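Home | Plants | Making things | Odds and ends | Older posts | About me

The tree gets the good end of the table

August 2020

So I've finally moved the tree! Long-time readers (hello Mum) will know I've been grumbling about it since April, when I repotted it and then put it straight back in the gloomy corner by the coat hooks, where it sulked and dropped leaves all over everyone's shoes. I kept saying I'd find it a better spot and I kept not doing it, partly out of laziness and partly because the only decent light in the studio falls on the big table, and the big table is where everything lives.

When I say everything, I mean it. Geum-ok's paper offcuts. My tape tin. A stack of Zakharchenko catalogues which we all agree we'll never order from and can't bring ourselves to recycle. Three mugs, always three, no matter how many I wash. I spent a whole morning on it with the radio on, and I'd got as far as the catalogues before I sat down and read one cover to cover (they do lovely hinges).

Anyway, the tree. I don't know what sort it is. The tag had faded before I got it from Jin-sol Hong, who was moving to a flat with no windowsills and made me promise not to overwater it, which I then did for the best part of two years. It has a nice straight skinny trunk with rough bark, greyish brown, and when it was in its old plastic pot it leaned like a drunk against a lamp post. The white pot sorted that out. I bought it from Gokerau, the garden place on the ring road, and it was 43 pounds, and I've told at least one person it was less. It's one of those wide bowl shapes with a fat rounded rim, very shiny, the sort of thing you want to pat as you go by. I worried it was too wide for such a thin tree but I think it needed the weight low down.

The mix is grittier than I've ever used before. Dark stuff, lots of speckly little bits, nearer to gravel than to the fluffy compost I grew up with. I stopped filling a little way below the rim so there's somewhere for the water to go when I pour too fast, because I always pour too fast. With the old pot I filled it right to the top and every watering ended in a brown puddle and a tea towel.

Moving it was a two-person job. A-yeong Yoon took one side and I took the other and we shuffled the length of the room going "your end, no, YOUR end" and put it down with a bit of a thump on the pale wood. I have checked for scratches. There's one, but I'm fairly sure that was me and the craft knife last winter.

The windows run right along that side and it's all green outside at the moment, just masses of leaves, so the tree has something to look at. Everything on the table looks better there too, which brings me to the other bit of tidying I'm pleased with.

I had a load of small plastic vials with white caps rolling around in a drawer. You know the type, you keep them for bits and pieces and then they turn into the bits and pieces. I'd been storing them on their sides in an old Deneck biscuit tin, so every time I wanted one colour I had to tip the whole lot out and chase them across the floor. Now the ones I reach for most stand up together in a little crowd on the table. Seven made the cut. There's an orange one, a pale blue one, a yellowy green, one with red things in it, a couple of paler ones and so on, and I can grab what I want without opening a drawer at all. I did try putting them in rainbow order but it lasted until lunchtime.

In front of them I've stood a glass panel in a thin black frame. It was going to go on the wall. It may still go on the wall! But I leaned my head round one evening and saw all the colours showing through it and decided it could stay put for a while. It's a bit of a dust magnet and it does want turning so it isn't square on to the window, otherwise all you see is sky. I go over it with a barely damp cloth and then a dry one, and I leave the little white label on the bottom rail alone. I tried peeling one of those off another frame once with my thumbnail and was left with a sticky grey patch that I'm still not over.

What hasn't worked: the tray. I had a beautiful idea that I'd put a big tray under the pot to save the wood, and I bought one from Keneck and carried it home on the bus, and it's 5 centimetres too small. It's holding the mugs now. I've also not solved the chair problem, which is that the black chair gets pulled up to that end of the table and people then swing their elbows about. Dong-geon Koo has promised to sit at the other end. We'll see how long that goes on.

For watering I've settled on poking a finger in, past the first knuckle, and only doing it when it's dry all the way down. Then I pour slowly round the edge and not right against the trunk. I used to do a little bit every day and the poor thing never dried out. I also wipe the pot while I'm there, shiny white shows every splash.

Next I want to have a go at the shelves under the window, and I've got my eye on a second, smaller pot for the cutting that Geum-ok keeps in a jam jar. If anyone has a cheap idea for a big shallow tray please leave it below, I measured wrong once and I'd like to get it right this time.

Kyu-ri

4 comments

Geum-ok Jeon
The jam jar is fine and the cutting is very happy, thank you. But I won't say no to a pot. Also two of those mugs are yours.

Jin-sol Hong
Oh it looks so much better off than it ever did with me! I'm sorry about the lean, it did that in my kitchen as well and I used to prop it up with a cookbook. Please turn it now and then or it'll head for the window.

Marrow and Twine
For the tray, try a baking sheet with the rim turned under, or an old round mirror with felt on the back. I use cork mats cut to fit under mine and they're good as long as you let them dry out.

Kyu-ri Hyun
Ooh, cork! I hadn't thought of cork. Jin-sol, a quarter turn every time I water, I promise. Geum-ok, I'm not discussing the mugs in public.

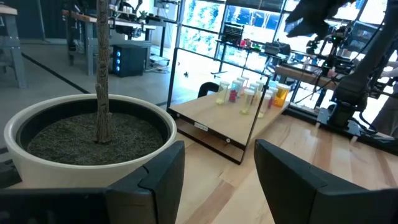 How often should I water an indoor tree in a gritty mix?

Go by the soil and forget the calendar. Push a finger in past the first knuckle and water only when it feels dry, then pour slowly around the edge. A gritty mix drains fast, so it will usually want a drink more often in a bright, warm spot in summer and a good deal less in winter.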